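Stonitz 2 reveal "before the end of October" - anyone buying this?

Started by flitafan_88
Page 1 of 3

flitafan_88
So the Wasten newsletter went out this morning and there's one line at the bottom saying "more to share on our next project before the end of October." Everybody on the Cuesta Discord has decided this means Stonitz 2. I've been waiting for this game since high school so I want to believe, but I got burned last year too. Thoughts?

marrowgate
It says "next project." It doesn't say Stonitz anywhere. Last time they used that wording we got Flita on phones, with an energy meter.

DCoinop
marrowgate wrote:
It doesn't say Stonitz anywhere.

It doesn't have to. They renewed the lease on the second studio and the lead writer of the first game is back on staff. You don't bring him back for a card game.

marrowgate
He came back to work on the Cuesta remaster. It's in his own bio. People keep skipping that part.

old_pellet
I counted the job listings so you don't have to. There are 18 open and only two mention open world experience. Both are contract jobs. If this game was a month from a reveal I'd expect a lot more than that, or none at all because the team was full already. Two contractors is a studio that is still working out what it's making.

flitafan_88
ok but the petition is at 3277 signatures now, they have to have noticed

old_pellet
It was at 938 when you posted it here and half the new ones came from one streamer's chat. A petition isn't a budget.

tinroof
Popping in because this thread is more fun than my evening. Same view as marrowgate mostly. Also the "leaked" map is fake. The river runs uphill past the mill and the font is the one from the Flita fan wiki. 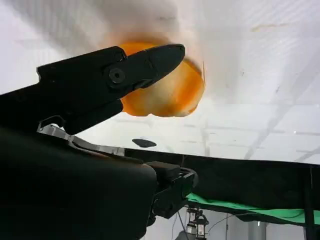

black gripper, orange blob

DCoinop
The map is fake, sure. The audio file isn't, though. That's the same voice actor.

marrowgate
It's eleven seconds of a man saying "the road's out." He's done the same accent in four other games. What's your source that it came from Wasten?

DCoinop
Guy who posted it got the Cuesta remaster right a week early.

marrowgate
And he got the Stonitz board game, the Stonitz TV show and the Flita sequel wrong. I went back through his account once. 583 posts, and he deletes the misses.

Darius Coman
Moderator
Moved from News to Rumors. Please don't link the audio file again, I've taken it out of two posts already. And keep it about the game, I've had reports from both sides of this one.

kestrel_j
I think you're all being too hard on OP. Wasten has been quiet for years and now they say they have something. Even if it's just a logo I'll watch it.

old_pellet
A logo is what we got last time - then nothing. I'm not preordering a logo.

flitafan_88
I didn't say preorder!! I just asked if people think it's real

marrowgate
Then no, I don't. Newsletter line, fake map, mystery audio. Bump this in November and if I'm wrong I'll change my avatar to whatever you want for a month.

kestrel_j
screenshotted

DCoinop
Does the remaster fix the save bug on the ferry or is that still in there?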